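Home | Stories | Kitchens | Makers | About | Contact

We use cookies to remember your settings and to see which stories get read. Accept | Manage choices

A toaster with dots, and other cheerful things

Signe Bergmann had the coffee poured before I got my coat off, and she had opinions about the mug she gave me, too. "Too heavy," she said. "But you keep it because your aunt gave it to you, and then it's the one everybody wants." That was how we started, and it took us a good while to get around to the counter I had come to talk about.

Signe picks out the small things for kitchens at Plesance. She does not do cabinets or plumbing. She does what goes on top: toasters, dishes, jars, the paper on the wall behind them. Before that she spent nine years at Remine, mostly choosing table linens, and she says she still can't pass a tea towel without feeling the hem.

"People are scared of pattern," she told me. "They'll paint everything white, and then they call me in May and say it feels like a dentist's. Well, of course it does!"

Her answer, this time, was dots. The toaster is red with white polka dots, and she put it at the back of a dark brown marble top with pale veins running every which way. Behind it she hung a cream paper printed with ovals in beige. I asked if that wasn't a lot for one corner. She laughed at me, kindly.

"It's round things with round things," she said. "The dots are little and the ovals are big and lazy, so they don't fight. And then the marble is doing its own thing down below. My colleague Ieva Petrauskas wanted stripes. I love Ieva, but no."

She had looked at 104 wallpapers before this one - she keeps the samples in a shoebox and made me go through a fair number of them. There was a green one I would have taken home that minute.

The white dish was easier. She likes a plain rectangle with rounded corners near a loud toaster, and she likes things that get used. "I bake in mine, I serve in mine, I've kept keys in mine. If a dish can only do one job it had better be a very good pie."

And scratches? She doesn't mind those one bit. "A shiny red thing gets fine little lines on it, all of them do. You wipe it down with a soft cloth and get on with your breakfast." Her own toaster at home is older than her marriage, she says, and browns only one side properly. She turns the bread around.

We were on our second pot by then, and she was telling me about a bread box she regrets selling.

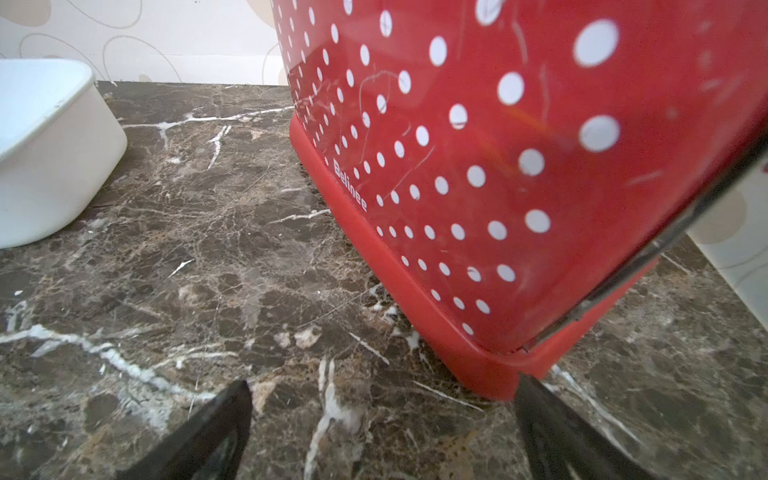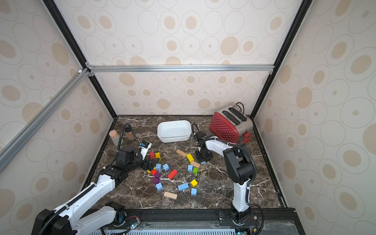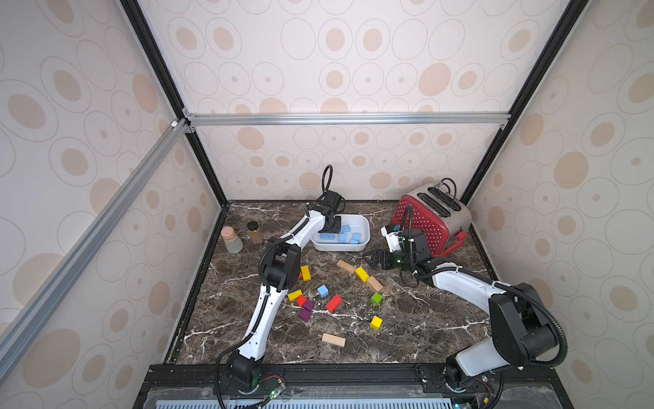
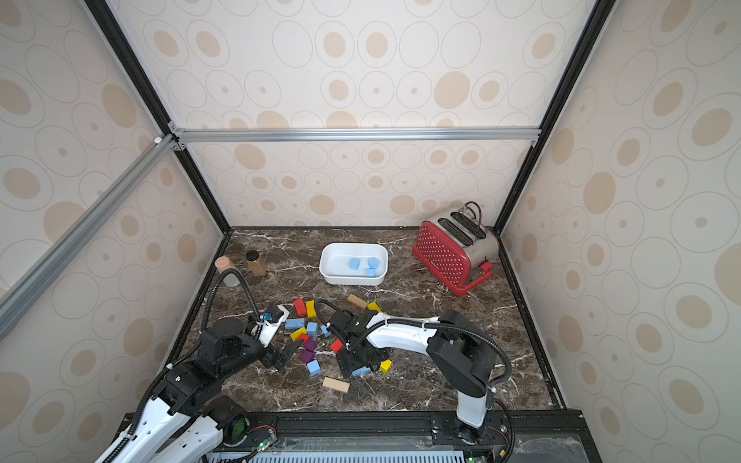 The red polka-dot piece on its dark marble-patterned top, close up in the first picture, and the red toaster with the patterned wallpaper in the other three.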